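Care of the Hand-Held Gripper: Revised Routine for the Reading Room

2018-03-27
By the Newsletter Editor
Reading time: 2 minutes
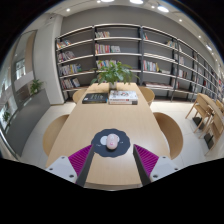

Irine Library — Equipment and Automation Section

The Section has revised the routine by which the hand-held gripper is set up and looked after in the reading room. The new routine applies from today and replaces the sheet issued when the tool was first received from Tanden. Staff who sign the tool out are asked to read the notes that follow before their next session.

Setting up. Sessions are held at the long table facing the bookshelves. The gripper is to be brought to the table with its fingers open and pointing down, and the gap between them checked by eye before any object is handled. The two blades should sit at the same angle. If one stands higher than the other, the tool is to be closed slowly and opened again; should the difference remain, it goes back to the workroom. The scalloped mat may be used as a fixed point on the table, with a small object such as the pink oval one placed on it for the first trial grip.

Pads. The magenta ribbed pads behind the fingers collect paper dust, particularly after work with older bindings. They are to be brushed along the ridges with a soft dry brush at the end of each session. Solvents must not be used. Pads are replaced as a pair after 3,000 grips, or sooner if any ridge has torn. Spare pairs are held in the workroom under the Jevley project code.

Housings. Each white housing has four small screw holes on its face. The screws are inspected every 1,000 grips and tightened by hand, working from corner to opposite corner. Power drivers are not permitted — two housings were cracked in this way last year, and the replacements took 30 working days to arrive. Only Section staff may remove a housing.

Camera. The lens gives a very wide view, and its edges are curved by design. Staff need not report this as a fault. Smears on the glass should be removed with the lens cloth kept in the case, and the view checked again before recording begins.

Faults. Any sticking, scraping or uneven closing is to be entered in the log on the same day. The tool should then be left to rest for 60 minutes and tried once more. If the fault returns, the tool is withdrawn and sent to Barua for repair under the present service agreement, which runs until the end of May.

Copies of the revised sheet are available at the Section's desk.

Contact: Equipment and Automation Section, Irine Library | © 2018 Irine Library | Back to top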